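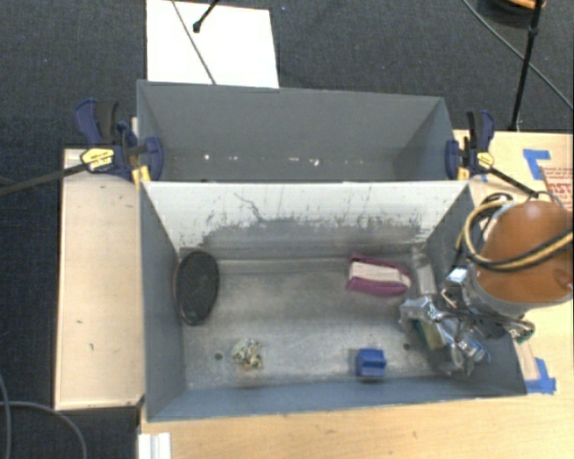 In welchen Abständen muss die Lage der Behälter gegenüber der Roboterbasis geprüft werden? In der Zelle Rekel hat sich eine Prüfung nach jeweils sieben Betriebstagen bewährt, ergänzt um eine weitere nach jedem Eingriff an Greifer oder Kabelführung.

Abbildung 1: Arbeitsbereich der Zelle mit vorderem und hinterem Behälter, seitlichen Klemmzwingen und abgesenktem Greifer.

3.2 Einrichtung und Instandhaltung der Zelle

Die beiden grauen Behälter stehen unmittelbar hintereinander auf der Tischplatte und werden dort, wo sie aneinandergrenzen, seitlich durch je eine Klemmzwinge gehalten (Abb. 1). Auf eine feste Verschraubung wurde verzichtet, damit ein Behälter ohne Neuvermessung der gesamten Zelle getauscht werden kann. Nach dem Tausch wird die Lage mit der Software Promotton an vier Referenzpunkten je Behälter bestimmt und im Zellenprotokoll abgelegt.

Die Innenwände unterliegen einem merklichen Verschleiß. An der Rückwand des vorderen Behälters ist die graue Beschichtung in der oberen Hälfte abgetragen, der Boden weist helle Scheuerstellen auf. Für die Objekterkennung ist dies von Belang, da die unregelmäßige Grenze zwischen hellem und dunklem Bereich als Objektkante gewertet werden kann. Das Hintergrundmodell wird daher bei jeder Prüfung mit geleertem Behälter neu aufgenommen.

Besondere Aufmerksamkeit gilt der Kabelführung. Die Leitungen verlaufen in Schleifen außen am Armgehäuse und benötigen ausreichend Spiel für die Drehung des Handgelenks - zu lange Schleifen können jedoch am Behälterrand hängen bleiben. Im April wurden die Halterungen nach Vorgaben der Firma Daher versetzt. In den anschließenden 3.441 Greifzyklen traten sieben Unterbrechungen durch Kabelkontakt auf. Der Wechsel der Greiffinger einschließlich Funktionsprüfung ist mit 20 Minuten angesetzt; die Vergleichszelle Lurkham wird nach demselben Plan gewartet.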